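Sim-to-real navigation, week 6 handout (Hanrahan)

Recap from last time: policy trained in sim only, no real rollouts. Kollon = the indoor sim, Zalura = the policy. Dont mix them up in the writeup.

Method, short version
- train on 298 rendered homes, random start pose each episode
- episode ends at goal or after 200 steps
- 3 seeds, report all of them, not just the best one
- held-out homes never touched during tuning!!

Result to know
Tín Thân's rerun: 281 successes out of 298 test episodes with depth, clearly worse on RGB only. Most failures near doorways. His guess is thin obstacles, few pixels wide, get lost when the image is downsampled. Not proven. Read his ablation before October lab.

Textures
Sim floors come out smeared, grain streaky. Does the encoder care? Randomizing floor color helped a bit, randomizing lamps did nothing. Look at the view below and mark where you'd expect depth and RGB to disagree. Start with the thin black rod, then the doorway to the back room, then the plant by the wall.
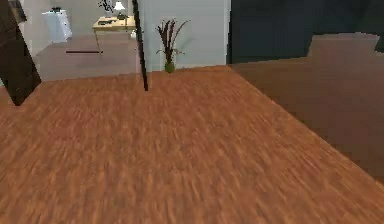
Homework
1. Rerun seed 2 with the doorway starts only.
2. Plot sucess against start distance.
3. One paragraph: what would change your mind about the downsampling story?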